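Reading Party Primaries: Notes for Session 9
Instructor: Carla Hattar
March 2018

Start with the claim you will hear most this spring, that an endorsement "delivered" a county or a state. Be suspicious of it. Endorsers like to back people who are already winning, and they put out a press release when it works. When it doesn't work, there's no press release. So the record we get to look at is lopsided before we've even opened a spreadsheet.

Our case is the Gollgate county chair race between Remedios Pacheco and Valdemar Thorlacius. Pacheco had the outgoing chair behind her and won. The local write-ups treated that as cause and effect. Look at the order of events before you agree. She had led the delegate sign-ups for weeks when the endorsement came, and the last 20 delegates to declare split nearly down the middle. If the endorsement moved anybody, I can't find them in the numbers.

Terms you need for this session:
Delegate: a person chosen to vote at a convention. May or may not be bound to a candidate.
Bound: required to vote a certain way, usually on the first ballot only.
Slate: a group of candidates who run together. Slates fall apart more often than their flyers suggest.
Threshold: the share of the vote a candidate has to reach to win any delegates at all.

On polling. The Sirklow survey asked 1000 registered voters in the county who should chair the party. Most registered voters have never been to a party meeting and had no vote in this race. Why ask them? The sponsor wanted a headline, as far as I can tell. Mikkel Overgaard's reply in the reader is worth your time, though I think he goes too easy on the question wording – read question 3 out loud and see if you can hear the push in it.

Rules fights. Students skip this part and they shouldn't. The credentials dispute decided which delegates got into the room, and it was settled in May by people whose names never made the paper. Birthe Stougaard's memo lays out both sides. She worked for one of them, so keep that in mind as you read.

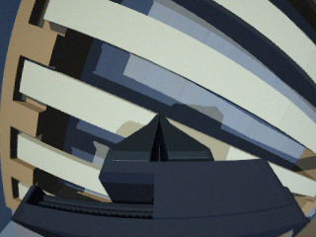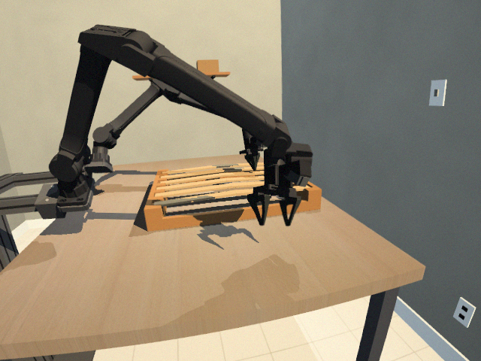
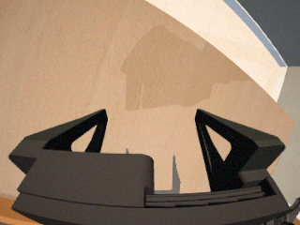 For next time, write one page on a single claim from the Gollgate coverage. Say what evidence would change your mind about it, and whether that evidence exists. "Insiders say" is not evidence – leave it out. Bring a printed copy and the Stougaard memo.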